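Re: Equipment list for the second demonstration cell

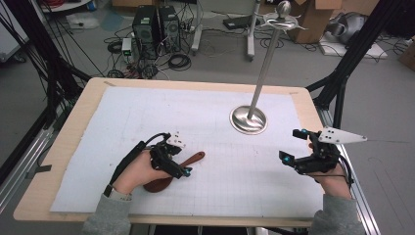 The quote from Mernamari came back late last week and I have folded it into the spreadsheet. Before anyone signs off on it I would like to go through the items that Innes raised, as two of them change the total and one changes the order in which we buy things.

On Sun 4 August, Innes Niven wrote:
> I have read the draft list for cell two. Three questions.
>
> 1. Why are we paying for a second pair of hand-held grippers when
> the first pair sits idle most afternoons? Could the two cells share
> a pair and stagger the sessions?
>
> 2. The list has nothing for cable management. Cell one has cables
> down the frame and across the floor by the computers, and I would
> like to see a line for it this time.
>
> 3. Is Brornau still the plan for the arms, and if so, do we need to
> commit to them in the same order as the frame and the table?
>
> I am not against the second cell. I do want the spend before
> December to be things we can use before December.
>
> Innes

Taking these in order.

1. Sharing grippers. I looked at this and I don't recommend it. The idle afternoons are real, but they are idle because the same people are checking the morning's recordings. Once the second cell has its own operator that gap closes. There is also the calibration. Each gripper is calibrated with its marker plate attached, and the procedure is repeated whenever the gripper moves to another workstation. Two moves a day would use up most of the time we hoped to save. A cheaper option is to buy the pair without the spare fingers and draw on the existing stock of fingers for both cells. I have changed the list to say that.

Marker plates should stay as a separate line. We can print them ourselves, but the last batch we printed was not flat enough and we ended up buying plates anyway. Flerkon sells them singly with a minimum order of 2, so there is no penalty for starting small.

2. Cables. Agreed, and the omission was mine. I have added drag chain for the gripper leads, a covered tray for the run from the frame to the computers, and a low rack so that the towers come up off the floor. The rack is the expensive part. If it has to go, a shelf bolted to the lower rails would do the same job, but then the fans are close to the operator's knees and the vibration goes into the frame. I would sooner keep the rack and drop the second monitor.

Please note that the gripper leads for cell two need to be longer than the ones we have. The operators reach across to the far side of the board for tall or awkward objects, and the lead should not be what stops the hand. I have asked Mernamari for a price on the longer lead and for the connector part number, in case we need to make up replacements in house.

3. Arms. Brornau is still the plan, and no, they need not be in the same order. The frame, table, board and grippers are enough to start collecting demonstrations. The arms are needed only when we want to play the trained tasks back, and the Rutherford cell can do that for the first few months. Splitting the order also means that we choose the arms after we know what the objects weigh. The current object set runs from kitchen utensils to metal display stands, and payload is the one figure on the Brornau sheet that I am not comfortable with. A tall stand with a heavy base puts more torque on the wrist than its weight suggests, particularly when it is picked up near the top.

The frame does have to be specified with the arms in mind even if we buy them later. I have kept the heavier extrusion section for that reason. Changing it afterward would mean stripping the cell down.

Revised phasing, then:

Phase one, order now: frame, table, gridded board, one pair of grippers with long leads, marker plates, computers, rack, tray and drag chain.

Phase two, order after December: arms, mounts, safety interlock, second monitor if there is money left.

I have put the object budget in phase one as well. It allows up to 140 items, bought in small lots as the task list is written. Last time we bought 100 in one go and a good part of them were too small for the grippers to hold securely. The contingency line is 1,000 and I have not touched it.

Two things I still need from the list. First, someone to measure the doorway at the new room, as the frame can ship assembled or flat and the assembled price is lower. Second, a decision on whether the old boards are to be replaced at the same time. The grid on ours is printed rather faint, and if we want a darker one for both cells it should be one print run.

The spreadsheet is in the usual folder, tab "cell 2 rev C". Please put comments in the column on the right and leave the totals alone, they are linked to the purchase form.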